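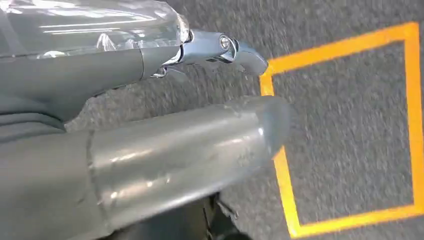 Workshop floor and bench inspection: checklist with comments
Arnthorpe unit, Bresthorpe site. December 2020

Scope
Floor covering, floor markings, steel tables and the parts laid out on them. Electrical items and fire doors are on separate sheets. Each item is marked Satisfactory, Action or Not checked. Comments are kept to what was found on the day, with the previous result from August quoted where it has a bearing.

Section A: Floor

A1. Carpet flat, no lifted seams or frayed edges on walking routes.
Satisfactory. Grey speckled carpet throughout the assembly area. One seam near the store door was re-glued after the August inspection and has held.

A2. Carpet free of swarf, screws and offcuts.
Action. Small screws are hard to see against the speckle. Go over the area with a magnet sweeper before vacuuming. Aluminium swarf will not be picked up by the magnet, so the vacuum pass must still be done.

A3. Floor markings complete and readable from standing height.
Satisfactory. The orange-yellow tape rectangle is laid directly on the carpet. Press down corners by hand at each weekly check. Replace a whole side if any length has lifted; short patches create a second edge to catch a shoe or a castor.

A4. Nothing stored inside a marked rectangle unless listed on the floor plan.
Action. The plan on the wall is the old issue and does not show the present layout. Reissue as drawing 1761 and remove the old copy.

A5. Clear walking width of 800 mm between marked areas and the nearest table.
Satisfactory on the main route. The return route by the store was not checked.

Section B: Steel tables

B1. Tops clean, without burrs or sharp damage.
Satisfactory. Run a cotton cloth along the turned-down front edge; it will snag on a burr that a gloved hand misses. No snags found.

B2. Legs and bracing sound.
Satisfactory. The legs are thin tube, so look for dents as well as loose fixings. Check the cross-bracing from below. Do not use bracing as a footrest or as a shelf for boxes.

B3. Tables stand level and do not rock.
Action, one table. Feet on carpet settle after a heavy part has been left in place. Level again with the table unloaded, then repeat the check with its usual load on.

B4. Glare.
Comment only. Brushed steel throws back the overhead lights strongly, and marks or small parts in the bright patch can be missed. Inspect from two sides. A matt mat may be used for close work if it does not overhang the table edge.

B5. Load label fitted.
Action. Yeom labels have come away from two tables. Replacements are to be riveted. The limit remains 100 kg, evenly spread.

Section C: Parts on the tables

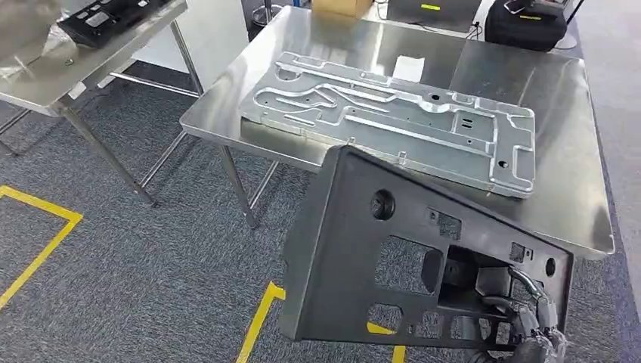

C1. Parts fully supported by the table top.
Satisfactory. Where a large plate is set at an angle to the table, check each corner separately. Overhang is not permitted on any side next to a walking route.

C2. Machined edges deburred.
Satisfactory for outer borders. Drilled holes and the edges of recessed channels are to be checked with a deburring swab. Fingers must not be used for this, gloved or bare. Ribbed plates hold chips in the bends of the channels. Brush them out; compressed air is not allowed at the tables.

C3. Moulded panels free of cracks and flash.
Satisfactory. Hold the panel up to the light and tilt it. Start at the large square cutout and work outwards. Inside corners of the small rectangular openings are the usual place for a crack to start, and dark grey material hides it well. Check that the raised rim is continuous.

C4. Parts identified.
Action. A loose card beside a part is easily moved to the wrong one. Use tie-on tags through an existing hole for anything left out for more than 24 hours.

C5. Plates lifted correctly.
Not checked. No manual lift was made under this item.

Actions carried forward
A2, A4, B3, B5 and C4. The return route under A5 and the lifting check under C5 are to be completed at the next visit. Skotovow to supply the rivets and tags under the existing order. Sheet to be kept in the floor file with the August copy behind it.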